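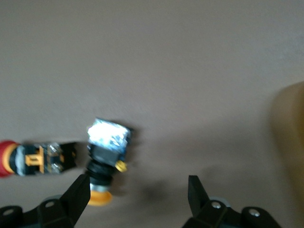 Pitching analysis for the Dedell club entered its second phase in September, and this report covers work against the milestones in the funding agreement. The main task was to bring bullpen and game data into one record, so that workload can be read per pitcher and not per outing. Pitch type is now entered by colour on the scorer's tablet, with fastballs in red and changeups in a yellow-orange close to the ring beside the red cap on the switch-like part in the picture. Breaking balls stay blue, as in phase one.

The combined record holds 1457 pitches from 13 pitchers. Of these pitchers, six worked mainly as starters and seven in relief. Entries from the Ultberg diamond are complete. Entries from Beddoe are missing release height for the early innings of two games – the tripod was set too low and the values were discarded.

Velocity readings were checked against the club's older radar unit. Agreement was good for fastballs and poor for slow curves, which the older unit often failed to register. Slow curves are therefore reported by count only until the check is repeated.

Rest days are now calculated from the last throwing session of any kind, including long toss. Under the previous method, several relievers were shown as rested when they had thrown a full bullpen the day before. Coaches have asked for the figure to appear on the lineup sheet, and a draft layout is with them.

Spending is within budget. The Zonport software licence was renewed at the same rate, and travel to Beddoe cost less than planned.

Outstanding items:
Repeat the slow curve check at Ultberg
Mark tripod height at both diamonds
Finish the catcher's framing module – delayed to next quarter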